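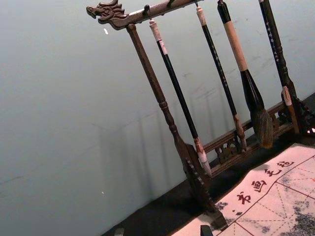
# The brush table at Nevel

Welcome to the gallery page for our little brush and ink room! We promised a proper page after the spring open days, and it has taken until 8th April to sit down with a pot of tea and write it. The room is on the upper floor of the old Nevel reading rooms, up the narrow stairs and past the map cupboard, and it is open to anyone who would like to try their hand at calligraphy or simply enjoy looking at the tools (a good many of our visitors come for exactly that, and we're always glad to have them).

The picture at the top is of the dragon rack, which people ask after more than anything else we own. I have written a few notes to go with it, and they have grown rather longer than I meant them to.

## The dragon

He faces left with his mouth open and his snout in the air, and behind his head the carving runs back in ridges like a mane. Children tend to greet him before they greet us. The wood is a lovely dark brown, and when the light is kind you can follow the knife work right along the neck.

The rack came to us from a house clearance at Demetti, wrapped in a tablecloth at the bottom of a tea chest. We paid 80 pounds for the whole chest, and I still think of that as money very well spent.

## The post and the foot

I have a great fondness for the turned post, with its rounded bulges and rings, and for the notched, carved base it stands on. They are a perfect nuisance to dust. A dry, soft paintbrush does the job nicely — please don't use polish, however much you feel it could do with a shine.

## The lower rail

Do stoop down and have a look at the bottom rail when you visit. It is all openwork, scrolls and lattice together, and it is easily missed when there are brushes hanging in front of it.

## The slim brushes

The one hanging nearest the post has a pale cream cap, a glossy black shaft and a white tip, and its neighbour has a long thin black handle with faint lettering and a light tan tip. Beginners usually reach for something slim, and I would say they are quite right to do so. Hold it upright, keep your wrist easy and go slower than seems sensible.

## The big one

What a brush! It has a wide cream-wrapped middle and a great full head of brownish bristles, darker with ink at the end. We bring out a brush of this size for banners and for the large single characters that go up along the stairs in April. It drinks ink at an alarming rate, so fill the deep dish before you start.

## If you would like to visit

Sessions last 3 hours with a break for tea, and there are seats for 7 at the long table. Ink and practice paper are provided. If you are coming by bus, take the 89 from Jarkov and get off at the Jugah turning, then follow the wall round to the side door and ring the bell. It is a slow old bell, so do give it a second go if we haven't come down.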